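From: Sandamali Seneviratne
To: Tin Keepers list
Date: May 24, 2020
Subject: Re: What do you do with all the Christmas tins?

Firdevs Sezer wrote:

> Hello all, and hello especially to those who answered me so kindly
> about the rusty hinge.
>
> I'm clearing my mother-in-law's hall closet and I've come to the
> shelf with the Christmas tins. I thought there would be a few. There
> are around 50, and some of them have smaller tins inside, so please
> don't hold me to that. Most are cookie tins. A few held tea, one still
> holds tea, and I'm not opening it again.
>
> My questions. First, do you keep sets together if the sizes don't
> nest? Second, what do you clean the printed lids with? I used a
> kitchen spray on one and a bit of the red came off on my cloth, so I
> stopped right there. Third, is there any point in keeping the ones
> with no maker's name on the bottom? My husband says to send the lot to
> the thrift store, but he said the same about the piano.
>
> Last thing, does anybody line theirs? Some of these smell very
> strongly of ginger.
>
> Thank you in advance,
> Firdevs

Dear Firdevs, and everyone,

I read your message twice over breakfast and then went straight to my own closet, so you have a lot to answer for. The bed in the spare room is now covered in tins and I'll have to move them all before I can put the clean sheets away. I don't mind a bit. I've been meaning to go through them ever since October, when I couldn't find the one with my good cookie cutters in it and had to cut out everything with a juice glass.

Let me take your questions in order, more or less, and forgive me if I wander.

About sets. I used to be very strict and keep every set together, lids on, biggest to smallest, the way they came from the store. Then I ran out of closet. What I do now is keep two tins together if the pictures go together, and I let the sizes look after themselves. If one fits inside the other, wonderful, you've saved yourself a shelf. If it doesn't, stand them up side by side like books with a piece of cardboard between the lids. Please do use the cardboard! I lost a whole snowman's face off a Plellari shortbread tin (my favorite, naturally) from years of it rubbing against its neighbor every time I pulled one out. A cereal box cut down the side seams is just the right weight for this, and if you put the printed side toward the plain back of the next tin it won't leave any ink behind.

The ones I would never split up are the navy ones with the snow. I have a soft spot for dark Christmas tins. Everybody makes them in red, and the red ones are cheerful enough, but a navy lid with white flecks of snow on it looks like looking out the kitchen window at night when I was small. These two are the ones my granddaughter always asks for, and she calls the bigger one the Santa box even when there's nothing but rubber bands in it.
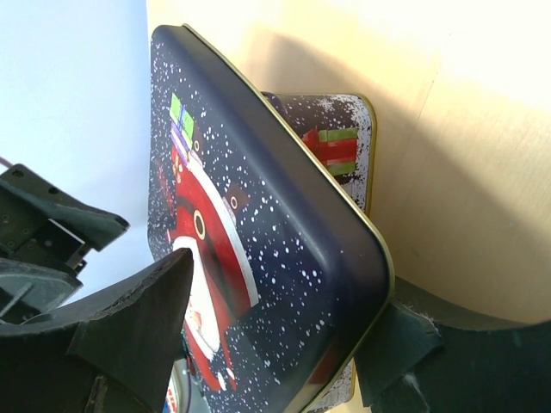 The navy Santa tin, with the smaller present tin behind it.

I love the little lime green gift with the purple and white stripes. Whoever drew that was having a good day. You hardly ever see purple on a Christmas tin, and I think that's why it stays in my mind when I've forgotten all the holly and candles on the others. The smaller one has a red present tied up in green ribbon, so they belong together without being the same, and both have a gold rim. For me that's a set, whatever the sizes may be.

Now, cleaning. Firdevs, I winced for you when I read about the kitchen spray. Stop with that entirely, and don't let anyone tell you a weaker mix of it will be fine. I ruined a Gromier tin that way, a pretty one with skaters, and I had been warned about it on this very list. What I do is this. Lukewarm water in a bowl, one drop of plain dish soap, and an old cotton T-shirt cut into squares. Wring the cloth out until you'd think it was no use at all. Wipe the lid in one direction, don't scrub, and dry it right away with a second square. Do the rim last, and go very lightly on it if it's gold. On some tins the gold is only a thin coat and it will go dull, or come off altogether, if you rub along the edge the way you would polish a spoon. I learned that on a tea caddy of my aunt's and she noticed before I had even put it down.

If there's sticky stuff left from a price label, try a dab of cooking oil on your fingertip and leave it for an hour. Then lift it with the side of your thumb. No fingernails and no knives. Taner Bozkurt wrote to us last year about using a hair dryer, and I've tried it since on a couple of thrift store finds. It does loosen the label, but keep it moving, and I wouldn't do it on a tin with raised printing that you care about.

Dry them with the lids off, overnight if you can. I put mine upside down on a towel on top of the dresser. The water hides in the rolled edge at the bottom and that's where your rust will start, and I suspect that's what happened to your hinge too.

As for the ones with no maker's name, oh, do keep them if you like them! I'm sure Alby Ruddock will write in after me and give the other side, and he knows far more about dates and makers than I ever will. He can tell a Makris tin from across a parking lot. But I have never once turned a tin over at Christmas to see who made it before putting fudge in it. My own rule, and it's only mine, is that a plain tin has to have a job. If it has had no job for 2 years it goes out of the house, full of something if possible. That way it counts as a gift. The neighbors have had a good many tins of mine, and I'll admit a few of them have come back to me full of lemon bars, so I can't say the closet is getting any emptier.

Jobs for tins, in case it helps you with your sorting (this is just what's in my house at the moment):

Cookie cutters, in a big square one, with a folded dish towel on top so they don't rattle.
Birthday candles, string, and the good scissors.
Buttons, of course. I think that's the law.
Spare ribbon, wound around cardboard tubes.
Christmas cards from people whose addresses I'll need again.
A jigsaw puzzle whose own box gave out. It's a 1000 piece one of a harbor, and I cut the picture off the old box and taped it inside the lid.
Seed packets, with a spoonful of dry rice in a twist of cloth.

The seed packets were Doğukan Güler's idea, and it's the best one I've had from the list. I used to keep them in a drawer and they went soft. He recommended a Wenano tin for it with a tight lid, but any lid that makes you grunt a little will do the same.

On the ginger smell. I line mine with parchment if food is going in, two circles or rectangles for the bottom and a long strip around the side. For the smell itself, wash the inside as above, dry it well, and put in a crumpled sheet of plain paper with a spoonful of baking soda folded up in it. Shut the lid and leave it for a week, then shake out whatever has escaped. If it still smells of ginger after that, make gingerbread. I have one that has beaten me completely and it's been the gingerbread tin ever since. I wouldn't put food in any that are scratched or rusty on the inside, though, even with the parchment. Those can go to the buttons.

One more thought about your closet, and then I'll let you get on. If you do decide to part with some, would you hold off on the thrift store until the fall? I made the mistake of dropping off three bags in the spring once and the lady told me they had no room for Christmas until after the summer things were gone. She took them to be nice, but I felt bad about it all the way home. And if you come across any dark ones, navy or deep green, particularly anything with snow on the lid, please write to me off the list before you do anything else. I'd be glad to pay the postage, and I have a round one in cream with robins that I could send you in trade. It has a small dent by the seam, but it stands straight and the lid fits.

I'd love to hear how your mother-in-law kept hers, too. Did she leave notes inside? My aunt always did. I still have a slip in her handwriting that says "walnut, not for Uncle" and I keep it in the tin it came in, under the buttons.

Now I'd better clear this bed. Do write and tell us what you find in the rest of them – and throw out that tea!

Warmest wishes to you all,
Sandamali

P.S. Alby, if you're reading, I still have your tin with the sleigh on it. It's clean and wrapped, and I haven't let anyone put buttons in it.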